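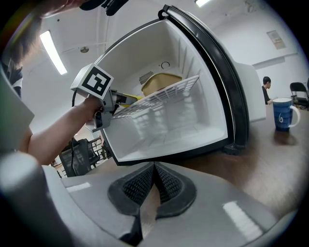 Break room refit, Prinport office: progress to 18 November 2022
Prepared by Lenka Polák for İlker Oral

Small appliances

You asked whether the mini-fridges are worth keeping. I still have doubts. The case for them was that people would stop walking down to the canteen, and I haven't seen any evidence of that since June. What I can report is that cleaning has started, and that the white grid shelf is the awkward part. It has to be tilted to get past the opening, and anything left at the back makes the job slower. The molded interior, with its ribbed side walls, wants a soft brush, and a cloth alone won't do it. Please ask people to take their containers home before the next round. I asked in June and got very little response.

Spending

We have used 300 of the 300 dollars set aside for cleaning supplies and spare shelves. The supplier, Astby, says replacement shelves will fit. I would like to see one in place before we order more.

Jasow office

Two fridges are waiting there. The plan says 40 minutes for each, including the door seal. That looks optimistic to me, and I would not promise the Jasow staff a finish date on the strength of it.

Decision needed

Keep the fridges through the winter, or stop after Jasow. I lean toward stopping, unless Han can show that they get regular use.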